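Rankin Youth Sports Laundry and Kit Room
Progress report to the Grimivwood Fund
January 10, 2023
Prepared by Daiane Honorato

The kit room has been open to all teams since the fall. We have used $400 of the grant so far, $200 of it on baskets and shelf labels and the rest on detergent and a replacement hose for the older washer. The second washer is still waiting on a part from Voto. Until it comes we are running evening loads only, and the under-12 teams get their shirts back a day later than we promised in the application.

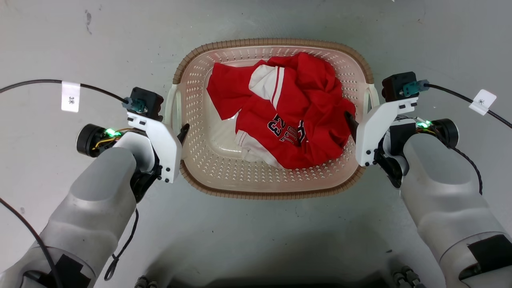
Sorting has taken more time than washing. Shirts used to come back in trash bags with socks and towels mixed in, and Jiahui Su had to go through each bag by hand. Teams now return jerseys in plastic baskets with a handle at each end. The numbers are large enough to read even on a shirt that goes in bunched up, like the red 23, so most can be checked against the sign-out sheet before they are folded. Plain practice shirts are still a problem and need a mark inside the collar.

Two teams have not returned their full sets from last season. Jiahui has written to both coaches.

By March we plan to have the second washer running and 20 more hangers on the back rail. We are asking to move the unspent Fluvon dryer money to repairs. A revised budget is attached.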